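Weighing instead of watching

November went almost entirely to one question: can we score a pouring policy without a person looking at video? For the last year we had been doing it by eye. Someone would sit with the recordings from Wandiria, our kitchen manipulation project, and mark each trial as good, partial or failed. It was slow, and two people marking the same set did not agree as often as I wanted.

The new method is simple. The target container goes on a kitchen scale, the arm pours, and the score is the difference between the requested weight and the final reading. We log the reading by hand for now. Riku Hosoda wrote a small script that lines up each reading with its trial number and throws out any trial where the scale was not zeroed first.

We ran 509 trials with dry rice, all with a target of 60 grams. The policy was trained on 3,000 demonstrations, most of them collected at the Trikthorpe site by people who had never poured with a gripper before. I expected the spread to be wide and it was. What I did not expect was the shape of it. The policy almost never pours too little. It pours too much, by a median of 11 grams, and it does so even when the wrist camera has a clear view of the container.

Under the old scoring, nearly all of those trials were marked good. The rice went in the container and none of it landed on the counter, so the person watching said yes. The eye score and the weight score are measuring two different things, and we had been reporting the first as if it were the second.
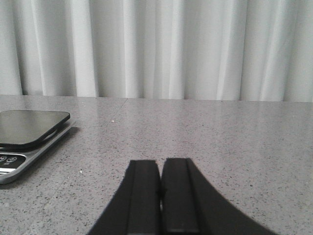
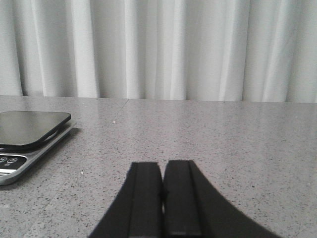

The overpour probably comes from the demonstrations. People pouring through a gripper tend to stop late, when they see the level rise, and the policy copies that delay. I tested this by dropping the last part of each demonstration and retraining, and the median error fell, though the number of short pours went up. The other thing I looked at was whether the policy could read its own result. With the scale at the left edge of the wrist view, the camera gets the two round buttons and part of the black glass but no digits, so the number never reaches the policy from there. Moving the scale toward the middle is the obvious next test. Benítez, the smaller of our two training setups, will get that layout first.

The Tondar baseline still has to be rerun with weights. Its old eye scores are in the spreadsheet, and I have left them there in a separate column.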